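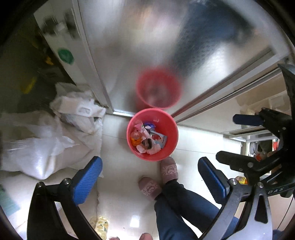
*The red basket by the shower door.*

The tool from Stiltska came in November, in a long box that the postman did not want to carry up the stairs. Mira carried it herself. Inside was the gripper, a charging cable, a card with the number of the help line, and a thin book with the title "Teach Your Helper at Home."

The helper itself would come later. This was how the offer worked. For 30 days you did your own housework with the gripper in your hand, and the gripper remembered. Then the company sent you a machine which knew your rooms and your way of doing things. If you were not satisfied after 2 months, they took it back and you paid only the transport.

"It is a good offer," said her brother on the telephone. He had bought a helper from Brevov the year before, already trained, and it folded his shirts like envelopes. "Mine was never in my house before it arrived. It thinks I am some other man."

Mira put the basket in front of the shower door and opened the book to the first lesson. The first lesson was garbage.

She stood over it in her pink slippers and closed the blue fingers on a piece of tissue. It slid away. She tried again and took it, and then she did not know where to put it. The book said: *Work as you normally work. Do not perform.* But normally she would lift the whole basket, turn it over into a bag and go back to her tea. She had never in her life looked at her garbage one piece after another.

She called the help line.

"Fröhlich," said a man's voice. "Gunther Fröhlich, Stiltska home service. What is the lesson?"

"The first one."

"Ah. The basket." She heard him put down a cup. "And what is the difficulty?"

"I feel stupid," Mira said. "I am picking tissues from a basket with a claw."

"Are you picking them fast or slow?"

"Slow."

"Do it a little faster. When people are slow, the helper learns to be afraid of things. I had a customer in Kramer Street who was so careful with her spoons that her helper needed nearly an hour to set the table. It held each one as if it was a bird."

Mira laughed, and then she was sorry that she had laughed, because it was late and he was perhaps alone in some office. She asked him if he had a helper at home.

"I have one, yes. My wife taught it."

"And does it work well?"

He was silent for so long that she looked at the phone.

"It works like her," he said. "It closes the cupboards with the hip. It has no hip, you understand, it has a kind of metal plate, but it turns and pushes the door with it. She always had something in both hands. The people at Gruvov, they were repairing it in the spring, they wanted to correct this. It scratches the paint. I told them to leave it."

Mira did not ask about the wife. She sat down on the edge of the tub chair in the hall with the gripper on her knees and opened and closed it.

"So I should do it how I do it," she said.

"Yes. Sing, if you sing. It will not learn the singing, but your hand moves differently."

After the call she went back. She took a tissue and dropped it into a bag, then another, a bit faster. The bottle was easy. A wrapper stuck to one of the fingers and she shook it off with two short shakes, the way her mother used to shake water from a lettuce, and she wondered if this was now written down somewhere. Probably it was. Someday a machine would stand at this door and shake its hand twice over the basket, and she would be in the kitchen and hear it.

Halfway through she became tired of the lesson. She put down the tool, lifted the basket, turned it over into the bag and hit the bottom with her palm.

Then she stood there with the empty basket. The book was very clear on this point: everything by the gripper, from the beginning to the end. She read the page again. Under the last line there was a space for notes to the service, with room for maybe 200 letters.

*First lesson not finished,* she wrote. *I will fill the basket and try again tomorrow. Please tell Mr. Fröhlich that I was faster.*

She made the tea and drank it standing. When she had finished, she closed the cupboard with her hip, to see how it felt, and went to look for her slippers, which she had left somewhere between the kitchen and the bathroom - one here, one there, as always.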